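April, early evening

Spent most of the day on the Sfeir line. I had meant to do the laundry first and got to it at four.

The parish index came through overnight. It runs to 1,738 entries, baptisms and burials mixed together, and whoever typed it spelled the name however they felt that day. Sfeir, Sfere, Sfeer, and in one place Spheir, which I would have passed over if the wife's name had not been next to it. I went through it with a ruler against the screen. By lunch I had pulled out 20 that could be ours.

Of the 20, I threw out the ones that belong to the farming family on the far side of the river. They have the same first names in the same order, which has fooled two people before me and would have fooled me if I had not already had their land papers. A Joseph married to a Margaret is no help to anybody in that county.

What I was after was the second wife. My grandmother always said there had been one, and that she came from the Flomach side, but she never had a first name for her. There is a burial in the right year for a Catherine, "wife of Jos. Sfeir, cooper." Ours was a cooper. The farming lot never were. I have put her on the chart in pencil.

No marriage record for them that I can find. I tried the town, the next town over, and the chapel register, which has a gap of several years because of damp. If they married in those years then it is gone and I will have to get at it another way, through the children's baptisms if the priest wrote down the mother's maiden name. Some did and some didn't.

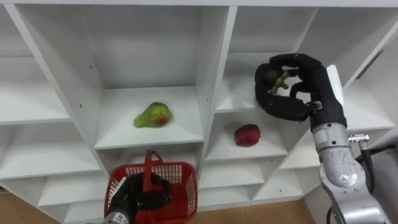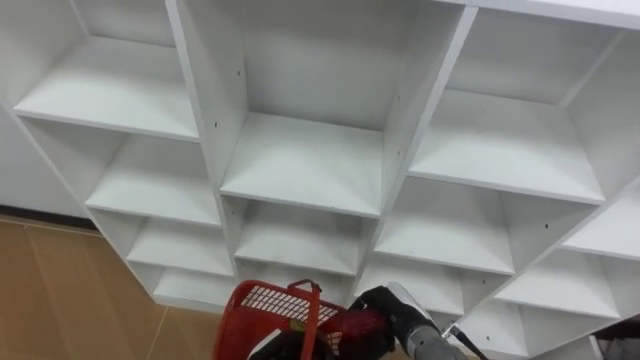 Wrote to the Drollus mailing list at noon with the Catherine burial, and had an answer before three. Drollus list regular, no name signed: I would be careful with the cooper, because there were two of them in that street by the time of the census, uncle and nephew, and both were Joseph. Look at page 321 of the rate book. The nephew is down for the house with the yard and the uncle has rooms over the shop. If your Catherine was buried from the house with the yard, she is the nephew's wife and you are a generation off.

I did not enjoy reading that. I got out my copy of the burial and it gives no house, only the street. So she stays in pencil.

The rate book is on film and the film is at the library. They are open late tomorrow. I need to take change for the printer, and the better glasses.

It may fit, in a way. If she belongs to the nephew, then the age makes more sense. She was 34 at burial and our Joseph would have been past 60. I had told myself that was common enough. But the last child was born two years before she died, and I had been uneasy about that for a while without writing it down, so I am writing it down now.

Fluson wants another payment for the tree software before the end of the month. I am going to let it lapse. I exported everything this afternoon and printed the direct line, and the rest can sit in the file until I decide. The notes did not come across properly in the export. The sources are there but the comments I added under them are cut short, so those will have to be copied over by hand, a few each evening. Started with the Flomach cousins, got through the first family and stopped.

Soup for supper. Laundry still on the line and it looks like rain.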